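Parby Police: Two Charged After Stolen Catalytic Converters Turn Up at Storage Unit

FOR IMMEDIATE RELEASE
Mon 1 June

PARBY - Two people are in custody after officers recovered 19 stolen catalytic converters from a rented storage unit off Bramer Road, the Parby Police Department said.

Arrested were Vasco Gouveia and Margarida Gouveia, both of Parby. Each is charged with receiving stolen property and conspiracy. Both held at county jail pending a first hearing.

Thefts go back to January. Most were overnight, from driveways and the commuter lot on Amaral Street. One victim, a delivery driver, paid $1,822 out of pocket for a replacment.

Detective Sânziana Chiriac got a warrant for the unit after a scrap yard reported a seller with no paperwork. Search was done early Friday. No injuries, no shots fired.

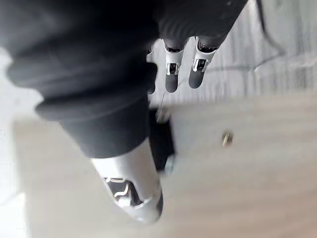
Can I get my converter back?
Bring your police report number and vehicle registration to the front desk. Parts with an etched number will be matched first. All of them stay in evidence until the case is closed.

"Good work by a yard that picked up the phone," said Chief Malachy Mac Carthaigh. "We want to hear from anyone who was hit and didnt report it."

More charges possible. Detectives also looking at thefts in neighboring Rurkska, no arrests there yet.

Charges are accusations only. Both defendants are presumed innocent unless proven guilty in court.

Media contact: Margarida Baptista, Public Information Office, Parby Police Department. No phone interviews before noon.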